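Library > Robotics in Practice > Part Two: Safe Working > Chapter 10

Chapter 10
Rules for Shared Workspaces

Most accidents involving small robots and gripping tools happen during ordinary work. A cloth is being folded, a box is being moved, somebody leans across to pick up a telephone, and a finger is caught. The machines treated in this chapter are light, and many of them are held and guided by hand. Their rules are therefore different from those given in Chapter 3 for fenced industrial arms, although the purpose is the same.

A rule, in the sense used here, is a written instruction which a named person has the duty to enforce. A standard is a document agreed outside the workplace, against which the workplace may be checked. Good practice is everything else that a careful team does and ought to write down. Students often treat the three as one. An inspector will not, and the difference matters when something has gone wrong and responsibility has to be settled.

The chapter follows the site rules drawn up for the household handling laboratory at Stendach, where the Grornora gripper was tried on bedding, clothing and kitchen goods. The first version of those rules, issued in April, was a single page. By the end of the trials it had grown to 50 pages, and few of the operators had read it through. The revised version, dated 7 September 2019, is much shorter and is the one discussed below. Its main provisions are as follows.

The work area must be agreed before a session begins, and everyone present must know where it ends. Where a bed, table or worktop is used, its whole surface counts as part of the work area, including any part the tool is not expected to reach.

Personal belongings should be kept off the work surface unless they form part of the task. If they do, they must be entered on the session sheet.

Walkways between the work area and the nearest exit must be kept open. Chairs and wheeled stands are to be returned to their places after each session.

Fingers, pivots and fixing screws must be checked by the operator at the start of each shift. A tool with any looseness at the pivot is withdrawn and labelled.

No person may place a hand between the fingers of a gripper, whether or not it is believed to be at rest.

Stendach recorded 421 sessions under the revised rules. The records are used in Section 10.3, where the reader is asked to judge which provisions were followed and which were merely signed for.
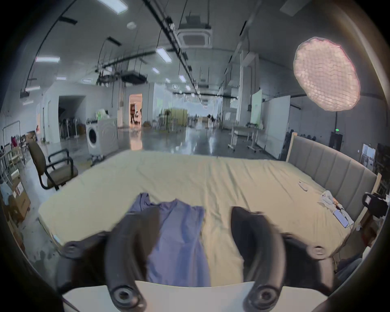 Nilmini Sarkar
Senior Lecturer in Machine Safety, Visser Institute

Soft goods call for particular care. A shirt on a fitted sheet has no fixed shape, and an operator who is watching its folds has little attention left for anything else on the mattress. A smartphone lying on a second cloth can be drawn along with it. For this reason the Stendach rules require the operator to look over the full surface before closing the fingers, and to stop if an unlisted article is found.

The same care applies to the room. Large open halls with polished concrete floors are convenient for this work, but several activities may share them, and a person in a far doorway may be unaware that a session has begun. Section 10.2 sets out how sessions should be announced. Section 10.4 compares the Stendach rules with those of the Sandar workshop, which have a stricter approach to visitors.

Before reading further, students should obtain the written rules of their own laboratory and note who is named in them as responsible for enforcement.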